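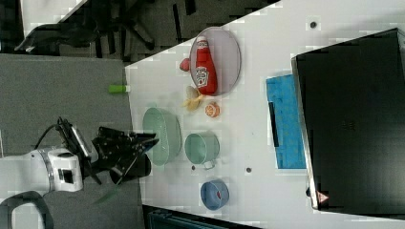 4. Item placement and support relations

Research > Domestic Environments > Working papers > Object placement on kitchen surfaces

12 shares | 2 comments

Figure 2. Kitchen items on a white tabletop. The ketchup bottle lies on its side on the plate, with its cap extending slightly beyond the rim. The tiny red item is inside the blue bowl.

This section defines the placement terms used in the remainder of the paper. The terms apply to a single arrangement at a single moment. They do not record the order in which items were put down, and they carry no information about who put them there. Order effects are treated separately in Section 5.

Each item is assigned one support and, where applicable, one container. The support is the surface that carries the weight of the item. The container is an item with a raised wall or rim whose interior holds another item. A plate is coded as a support only, even where it has a rim, as with the thin-rimmed plate in Figure 2. A bowl is coded as both support and container for anything inside it. Under this rule the ketchup bottle in Figure 2 has the plate as its support and no container, while the tiny red item has the blue bowl as support and container. The banana and the orange fruit beside it have the tabletop as their support.

The distinction between plate and bowl was adopted after a pilot coding exercise at the Sorkbridge site. In the pilot, coders were free to call a plate a container, and agreement on long items was poor. Bottles, spatulas and bread knives often project past a plate rim, and coders differed on how much projection was allowed before the item stopped being "in" the plate. Removing plates from the container class settled most of these cases. Trays were harder. A tray with a wall lower than the items it carries is coded as a support, and the wall height is entered in the notes field.

4.1 Overhang

Overhang is recorded when any part of an item lies outside the outline of its support as seen from directly overhead. It is a yes/no variable. The red cap of the bottle in Figure 2 is sufficient for a "yes." Coders were instructed to ignore whether the item looked stable, as stability judgments in the pilot varied with the apparent weight of the item and with how full a bottle was assumed to be.

Mug and pan handles are a special case. A handle that extends past the edge of the worktop is coded as overhang. A handle that points across the worktop is given a direction code only. The direction code uses 12 positions, as on a clock face, with the coder's side of the table taken as 6.

4.2 Grouping

Two items are grouped if the gap between them is smaller than the longest dimension of the smaller item. Groups are closed under this relation, so that a chain of closely spaced items forms one group. The rule was taken over without change from the Gulisel inventory protocol, in which it was applied to pantry shelves. On open worktops it tends to produce larger groups than on shelves, and a crowded table may collapse into a single group. We accept this result and report group size along with group count.

Category is coded independently of grouping. The categories are produce, packaged food, tableware, preparation ware, and other. Colanders are preparation ware at all times, including when they are used to store fruit. The bright green object near the table edge in Figure 2 resembles a marker or a lighter and is coded as other. No attempt is made to resolve such items further. Appliances are treated as fixed features of the worktop and do not enter the grouping calculation.

4.3 Coding procedure

The full collection contains over 2,000 arrangements from the Leiva and Sorkbridge sites. Each arrangement was coded independently by 2 coders using the Fenis annotation sheet. Disagreements on support were resolved by discussion. Disagreements on category were referred to Cường Đặng, who maintained the category list and issued 4 revisions of it during the work. Arrangements coded under an earlier revision were recoded in July, before the analysis began.

Color and surface pattern were entered as free text and are not analyzed in this paper. Material was left out of the sheet entirely, as it could not be judged consistently from images. Partly hidden items were coded if their support could be determined and were otherwise excluded.

Related items

Section 3. Sites and worktop dimensions
Section 5. Order effects in table clearing
Appendix B. Category list, final revision
Shelf spacing in household pantries: the Gulisel protocol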